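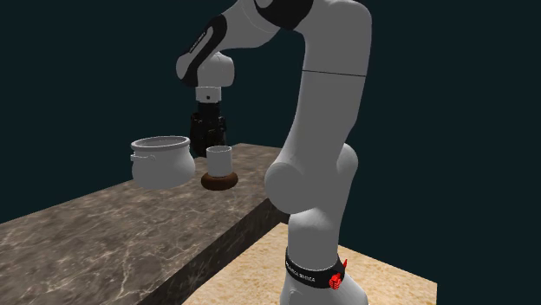

Product Review: Tuvdale Planner and Scene Tools, Version 2
Prepared for the Warkville Manipulation Laboratory by Heidrun Wallner and Vinh Đinh

Tuvdale is a motion planning package for single-arm tabletop work. It is sold by Bavberg together with a simulator, a scene editor and a logging tool. The laboratory reviewed it in March as a possible replacement for the planning software now used in its teaching and research groups. The review covers installation, scene setup, planning, grasp approach, logging and support. It does not cover force control, which requires a separate license.

Installation

The package was installed on two workstations. The first installation was finished in one morning with no help from the vendor. The second failed when the installer found an older copy of the collision library and stopped without a clear message. Removing the old copy solved the problem. Bavberg has a note on this in its support pages, but the installer does not refer to it.

Scene Setup

Scenes are written as plain text files. Each object is given a shape, a pose and a margin, and the margin may be set separately for planning and for contact. The reviewers found this arrangement clear and easy to keep under version control.

Most of the review was carried out on a kitchen scene with a Franka Emika arm, a marble countertop, a white pot with a small loop handle, and a white cup on a wider brown base. The pot and the cup stand close enough together that the gripper must be planned with care. By default, Tuvdale replaces each imported object with a single convex shape. For the cup this closes the opening, and a plan that places one finger inside the rim is then rejected as a collision. The user must select the option named "split mesh" for every open vessel. The manual mentions this in an appendix. It belongs in the first chapter.

Planning

The reviewers ran 333 planning requests from varied starting poses to a grasp pose at the cup. Tuvdale returned a valid path for all but 14 of them. Of those 14 requests, most began with the elbow near a joint limit, and the planner reported the limit correctly. The remainder ended in a timeout with no further information.

Paths were smooth and did not take the forearm on needless detours. Repeated requests with the same seed gave the same path, a property that the present software does not have and that Konrad Rüegg's group has asked for on several occasions. With the seed left open, results varied more than expected, and some paths passed closer to the pot than an operator would choose. Raising the planning margin to 24 millimeters corrected this, at the cost of longer planning times.

Grasp Approach

The approach module takes over for the last part of the motion and brings the gripper down along a straight line. It accepts a direction, a distance and a stopping height. Stopping height is measured from the object's origin, while the scene editor displays heights from the support surface. For the cup the two differ by the thickness of the base beneath it. Both reviewers entered the wrong value at least once. Bavberg should settle on one reference, or show both.

Perception input was tested only with simulated poses. Florian Lehner has pointed out that noise in real pose estimates may change the results for the approach module considerably, and the laboratory should not draw conclusions about hardware from this review.

Logging and Playback

The logging tool is the strongest part of the package. Every request is stored with its scene file, seed, settings and result, and can be replayed with one command. A failed request can be opened at the point of first contact, with the two colliding shapes marked. Students who had not used the package before were able to find the closed-cup problem by themselves using this view.

Exported logs are large, and there is no setting to thin them. The viewer also loses its camera position whenever a new log is opened, a small matter that becomes tiresome over a full day.

Support

Three questions were sent to Bavberg. Two were answered on the following working day, fully and politely. The third, on the timeouts described above, was still open when this review was completed.

Comparison

Mechthild Kofler ran the same scene in Benavides, the package currently in use. Benavides planned faster on simple requests and has a better manual. Its failure reports are poor, and its scenes cannot be compared line by line.

Recommendation

The reviewers recommend Tuvdale for the research groups, with the planning margin raised from its default and mesh splitting turned on in the shared template. The teaching groups should remain with Benavides until the height reference in the approach module has been corrected. Requests for access to the trial license may be sent to Heidrun Wallner.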